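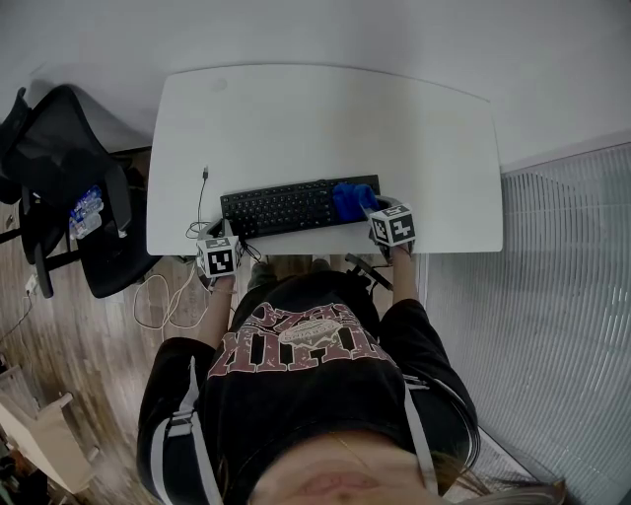
Black hoodie, white desk, keyboard within reach.

I have been reading about the four-day week again, mostly because Eoin Phelan keeps sending me links and I have run out of polite ways to ignore them. The latest was a write-up of a trial at a firm called Clandlow, who do payroll software, and it was so pleased with itself that I read it twice to see what I was missing.

The claim is that 482 staff went down to four days on full pay for six months, and output stayed the same. Output, in this case, was measured by asking managers whether output had stayed the same. The managers were also on four days. I don't know many people who would answer no to that and give back their long weekend.

I should say I'd love it to be true. I worked five days a week for 11 years in the office at Cullinane, and I'd guess a good part of that time went on waiting for somebody to come back to me about something. If you'd taken a day away I'd have got the same amount done and moaned a bit less. So I do believe there is slack in office jobs. What I don't believe is that there is the same slack everywhere, and the write-up slides over that in half a sentence near the end.

My sister-in-law Treasa works on a hospital ward. You can't squeeze five days of minding people into four by having shorter meetings. Somebody has to be there on the fifth day, and that somebody has to be paid. When I put this to Eoin he said the healthier staff would take fewer sick days and it would even out. Would it? By how much? He sent me another link.

The other link was worse. It was a survey with 2,952 replies, which sounds like a lot until you read that it went out through the newsletter of a group campaigning for the four-day week. I could run a survey in a chip shop and find strong support for chips.

Then there is what happens to the day itself. Dindo Agbayani, who I used to sit beside, moved to a place that brought it in last May. He likes it, mostly. But his four days now start at half seven, lunch is at the desk, and he says he hasn't had a proper chat with anyone since he joined. The day off goes on laundry and lying down. He wouldn't go back, I'll give him that, and I've tried to get him to say he would. He did admit that he checks his email on the free day – only the once, he says, in the morning, and again before dinner.

Éabha Foley left a long comment under my last post on this, saying people made all the same objections when the weekend came in. Fair enough, they probably did. People also made objections to plenty of things that turned out to be rubbish, and we don't bring those up as often. Being doubted isn't proof of anything.

What would change my mind is fairly dull. I'd like a trial that runs for years and doesn't stop at six months, while everyone is still on their best behaviour. I'd like it to include a bakery, a school and a bus depot. I'd like somebody outside the firm to do the measuring, and I'd like to hear from the places that tried it and quietly stopped, who never seem to get a write-up.

Eoin says I am impossible to please. He has asked me to at least read the full Clandlow report and not just the summary. It's almost entirely charts, from what I can see, but I've told him I'll have a go at it before the end of the month. Comments are open if anyone has worked one of these weeks in a job with a till or a rota in it.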